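How to check an estate agent's valuation before you sign anything

Three agents will give you three prices, and the highest is usually the one that wants your signature most. 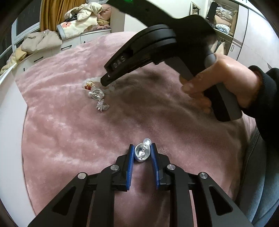
I have sold two houses and helped my sister sell hers, and each time the first figure I was given had very little to do with the figure on the completion statement. A valuation from an agent is free, it takes twenty minutes, and it comes from a firm that earns nothing unless you pick them. Treat it as a sales pitch with a number in it.

You can do a rough version yourself in an evening.

Step 1. Pull the sold prices

Go to the public record of sold prices for your postcode and the streets next to it. Asking prices on the listing sites tell you what owners hoped for. Sold prices tell you what somebody paid. Go back twelve months, eighteen if your road is quiet.

Throw out anything that isn't like yours. A semi is no guide to a mid-terrace, and a flat above a shop is no guide to either. If you are left with fewer than 3 sales, widen the search by a street or two, but stop before you cross a main road or a school boundary. Prices can jump there.

Step 2. Work out a price per square metre

Floor area is printed on the energy certificate, which anyone can look up free. Divide each sold price by its floor area and write the answers in a column.

When I did this for my terrace, which measures 77 square metres, the middle sale came out at 3,956 pounds per square metre. That made 304,612 pounds, so I called it 300 thousand and a bit. The agent from Storkell had told me 340 that same morning and hadn't measured a single room.

Use the middle value, not the average. One house with a loft conversion and a garden office will drag an average up and flatter you.

Step 3. Adjust, but be mean about it

Sellers always add for the new kitchen and never take anything off for the boiler. Write down both. Things that do move a price: an extra proper bedroom, off-street parking, a short lease, damp. Things that mostly don't: carpets, blinds, a hot tub, whatever you paid for the front door.

If you can't put your finger on a nearby sale that shows the difference, leave the adjustment out.

Step 4. Make the agent show their sums

Ask each one the same questions, by email, so you have the answers in writing.

Which sold homes did you use to reach this price?
What was the asking price on each, and what did it sell for?
How many of your current listings have been reduced since September?
How long is your sole agency period, and what does it cost me to leave?

Nana Acheampong at Frimpong answered all four before lunch and her figure was the lowest of the lot. Yaw Dramani, from the Brukska office, rang me instead to say the market was "very busy at your level". I asked again for the sold homes and got a brochure. I'm still none the wiser about what my level is.

Step 5. Read the tie-in before the fee

People haggle over the commission and skip the page after it. A high valuation plus a sixteen-week tie-in is an old trick: you go on too dear, sit there, and get talked down once you can't leave. Ask for eight weeks. Cross out the longer figure, write in the shorter one and get it initialled by both sides.

Watch for the words "ready, willing and able purchaser" too. They can leave you owing a fee on a sale that never happens.

A word on online estimates

I put my address into Vista, the automatic tool everybody on our road seems to use. It thought I had a bedroom more than I have. Once I'd corrected that it barely moved — make of that what you like. I'd look at one of these for the general direction of prices in your area and leave it there.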